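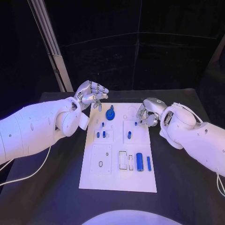 Small blue and white parts on the white board.

November, woad vat, second go

It's blue! Properly blue this time, a soft greyish one like an old work shirt, and I'm so pleased that I've pinned the swatch above my desk. Notes before I forget.

Used 300 g of the Dralldale woad powder, soaked overnight in warm water (the last lot went in dry and clumped horribly). Vat sat at 50 degrees nearly all morning. Bok-nam thinks I fussed with the lid too much, and she's probably right, but the coppery skin on top was so lovely I kept going back for another look.

Wool skeins first, Makori cotton after. The wool comes up yellow-green, then turns as you hold it in the air, and I still can't get over watching it. Four dips for the darkest. Cotton is paler and a bit patchy near the ties, so looser knots next time, Jabari.
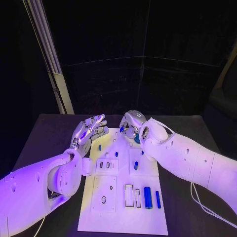 The old recipe

Bok-nam brought in her copy of the 1754 dyer's book and we read the bran vat pages over lunch. Half the measures are in "handfuls", and there's a wonderful passage on judging a vat by its smell. Ours smelled of wet hay and pond. The book wants sweet hay and no pond at all, so the bran may have gone over.

Want to try it with madder root added, as they did. Skein 444 is set aside for that, already scoured, labelled in pencil.

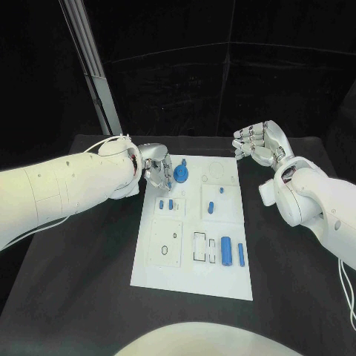
Reading time: 2 min

Still to do: wash fastness on all the wool, and a strip of each in the south window until spring. Rubbing test on the cotton came off a bit on my thumb, so rinse again with a drop of vinegar.

pH strips nearly gone, order more. Does anybody have the long tongs?

J. Swai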